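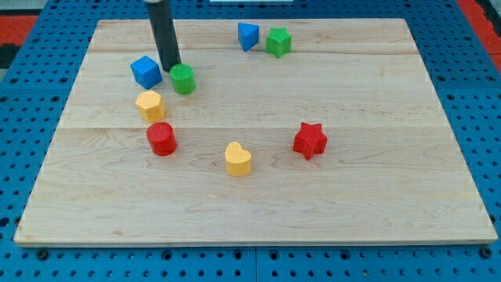
Sallelora - Planspiel zur Gipfeldiplomatie
Verlag Vaneo, 2. Auflage, Oktober 2021

Zwei Nachbarstaaten, eine seit Jahren geschlossene Grenze und plötzlich eine Einladung zum Gipfeltreffen: In Sallelora verhandeln die Delegationen von Rokside und Pruitt über Truppenabzug, Grenzübergänge und die Rückkehr getrennter Familien. Wer schon einmal erlebt hat, wie eine Gruppe eine halbe Stunde lang über ein einziges Wort im Kommuniqué streitet, weiß, wie packend Außenpolitik sein kann!

Entwickelt wurde das Spiel von Halyna Stetsiuk und Uwe Schmieder, erprobt in Oberstufenkursen und in der Erwachsenenbildung. Für die zweite Auflage sind die Presserollen komplett neu geschrieben. Die Redaktionen beider Länder berichten jetzt nach jeder Runde, und zwar jede auf ihre Weise. Was die eine Seite als Durchbruch feiert, taucht bei der anderen manchmal nur als Randnotiz auf, und die Delegationen müssen damit weiterarbeiten.

Im Koffer
Spielleitungshandbuch, 196 Seiten
Rollenmappen für 24 Personen (Delegationen, Vermittlung, Presse)
100 Ereigniskarten
Grenzkarte, abwischbar, mit Stiften
Vorlagen für Protokoll, Tischordnung und Abschlusserklärung

Dauer
Eine Verhandlungsrunde läuft 70 Minuten inklusive Pressekonferenz. Das volle Szenario hat vier Runden und passt gut in zwei Projekttage. Die Kurzfassung mit zwei Runden geht an einem Vormittag, dann bleiben die Karten der Stufe C im Koffer.

Unser Lieblingsteil sind die Geheimaufträge. Jede Delegation hat einen Falken und eine Taube am Tisch, und beide melden still an die eigene Regierung zurück - da kippt schon mal eine Einigung, die längst sicher schien.

Vorkenntnisse braucht es keine. Das Glossar von Rüdiger Hamann erklärt Begriffe wie Waffenstillstand, Demarkationslinie und Verifikation so, dass man sie gleich in der ersten Runde verwenden kann.

Sprachfassungen: Deutsch, Ukrainisch (Übersetzung: Halyna Dovhaniuk)
Empfohlen ab Klasse 10
Einzelne Rollenmappen und Karten können nachbestellt werden.
Fragen zur Spielleitung beantwortet Khrystyna-Mariia Kuzmenko über das Kontaktformular.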